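### 4.3 Clearing the seat and kneehole

Carry out this procedure before the weekly wipe-down of the writing desks, and whenever a room is being prepared for a new resident. Allow 30 minutes for each room at Alldale House. Desks in the Gurkine wing are wider and have their own sheet (see 4.6).

1. Draw the chair back until the cushion is clear of the desk top. Lift the chair on wooden floors.
2. Remove clothing and other textiles from the seat. Pick up one item at a time and raise it straight up, so that the cushion is not dragged out of place.
3. Check each item for pens, spectacles and hearing aids before it leaves the room.
4. Place knitted items flat in the linen tray. Woven items may be folded in four.
5. Move any boxes standing beside the chair to the bed — never to the desk top.
6. Look into the kneehole from the front. Retrieve anything lying against the back panel or along the baseboard.
7. Open the drawer by its knob, using one hand, and confirm that it runs freely. Do not empty it. Residents' papers are dealt with under section 7.

**Caution:** Do not pull a knitted item by a loose end. Gather it near the middle and let the folds hang.

**Note:** Seat cushions with a printed cover are to be brushed only. Flillum spray marks the pale covers and must be kept for the painted woodwork. 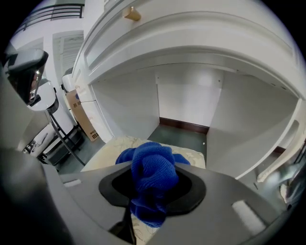
*Fig. 4-3. Blue knitted item held just above the seat cushion, desk kneehole beyond (step 2).*

8. Turn the cushion over, brush the underside and replace it with the seam to the rear.
9. Enter the room number and the time on the Ibarra card. Unclaimed textiles are given a tag from the current roll and taken to the linen room before 4 p.m.

Loose drawer knobs and lifted trim are to be reported to Haruto Hattori on extension 108. Questions about residents' clothing should be put to Amparo Aguirre in the linen room. Desks awaiting repair remain in use unless a red tag has been fitted — in that case proceed directly to 4.4.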